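The Little Red Drum: What Sticks and Tabletops Do to a Sound
Project report by Pavithra Joseph

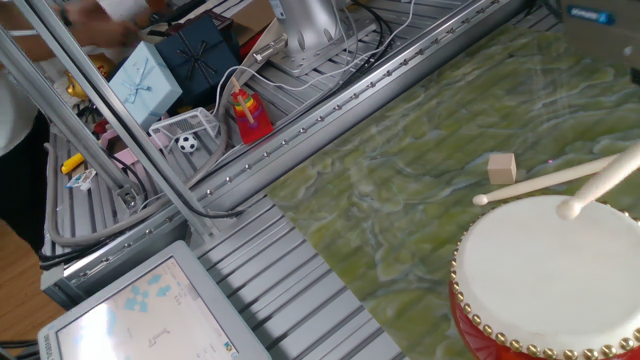 Why I picked a drum

My class had to choose one everyday object that makes noise and spend the spring finding out why it sounds the way it does. Half the room went for guitars (of course) and one group went for a blender, which I was jealous of for a whole week. I wanted a drum. I took piano lessons for years and never got to hit anything, so this felt like my chance!

The drum has a white head stretched tight over a shiny red body, with gold studs going around near the top. I borrowed it from the Hulau music room, where it lives on a shelf with the tambourines, and I had to sign for it and promise to bring it back with both sticks. The sticks are white with rounded tips. I mention the tips because they ended up mattering a lot more than I thought they would.

My question was pretty simple: if you keep the drum the same, how much can you change the sound just by changing where you hit it, what you hit it with, and what it's sitting on? My guess going in was that the hitting part would matter a ton and the sitting part would barely matter. I was half right.

What I used

The drum and its two sticks
A green marbled tabletop
A folded bath towel from home
A foam camping mat, cut down (sorry, Dad)
A wooden spoon
A pencil with an eraser on the end
My phone, with a free recording app
A notebook from Clovska that I spilled tea on in April, so some of my early notes are brown

I also read two chapters of a library book on percussion and got a lot of help from my project partner, Fang, who has much better rhythm than I do. We decided early on that Fang would do the hitting and I would do the recording and the notes. That way the hits came from the same person all the way through, which our teacher said was a good idea and which I would love to say I thought of first.

How we did it

We recorded 200 hits total. For each one Fang held the stick a hand's width over the head and let it drop instead of swinging. Our first try was all swinging, and when I played it back the loudness jumped around so much that we threw the whole session out. Dropping the stick is boring to do and really boring to listen to, but at least one hit sounded like the next one.

We split the hits up by spot (middle of the head, halfway out, right by the rim), then by what we hit with, then by what was underneath. After every batch I wrote down what I heard before looking at anything on the app. I wanted my ears to go first. Fang did the same on a separate page and we compared later, and most of the time we'd picked the same words, except Fang wrote "cardboardy" for everything on the towel and I had to ask what that meant.

We threw out 26 hits. Some had talking on them, a few had the stick bouncing twice, and one has a very clear sneeze.

What happened when we moved the stick

The middle gave us the lowest sound, kind of a short, round thud that died off fast. Halfway out was the nicest by far, fuller and with more ring. Right by the rim it got high and thin, and some of those hits picked up a sort of papery buzz that I couldn't get rid of.

The library book explains this pretty well. A drumhead doesn't only move up and down as one big piece. It also wobbles in sections, with some parts going up while others go down, and each of those patterns has its own pitch. Hit the center and you mostly get the big simple pattern. Hit closer to the edge and you wake up more of the others. We sprinkled salt on the head to see if we could spot the patterns, and all we got was salt jumping everywhere and me picking it out from around the rim with a paintbrush for the rest of lunch.

What happened when we changed the beater

The drumsticks were louder and clearer than anything else we tried. The wooden spoon was fun but messy, because the back of the spoon is wide and it never landed the same way twice. The pencil eraser surprised me the most. It made the softest sound and also the lowest, even in the exact same spot as the stick. A soft tip stays on the head a tiny bit longer and smothers the higher wobbles before they get going, so what you have left is mostly the low part.

I also tried my finger. I liked it a lot and it isn't in the results, since Fang pointed out that my finger is not Fang's finger.

What happened when we changed what was underneath

So this was the part I'd written off! I figured the sound comes off the top, so who cares about the bottom. On the bare tabletop the drum sounded bright, and there was a little extra knock after each hit that I first thought was the phone shaking. We moved the phone to a chair and the knock stayed. On the camping mat it disappeared. On the towel it disappeared too, and the whole drum sounded shorter and duller (cardboardy, fine, I get it now).

What I think is going on is that the body of the drum shakes along with the head, and on a hard surface it taps against the table a tiny bit. The mat and the towel soak that up. I can't prove it with only a phone. I'd like to put some kind of sensor on the body next time and see if it lines up with the knock.

Things that went wrong

The salt. The tea. The swinging. Also, the drumhead seemed to change on rainy days, and the middle hits from our wet week sound lower to me than the ones before it. We didn't write down the humidity, so I can't use that for anything, but if you do this project please write down the humidity.

My loudness numbers are also kind of shaky. The app has its own scale and doesn't tell you what it means, so I only used it to say louder or softer and didn't put any actual values in the chart.

What I'd do next

I'd buy a practice pad and a cheap second drum with a different size head and run the whole thing again. I'd also do more batches on different surfaces, like carpet and a metal shelf, now that I know the bottom counts. Fang wants to try 600 hits. I told Fang we can talk about it after summer.

Thanks

Thank you to the Hulau music room for the loan, to Meltilia Library for letting me renew the percussion book so many times, and to Fang for all that dropping. The drum went back with both sticks, and I think I got all the salt out.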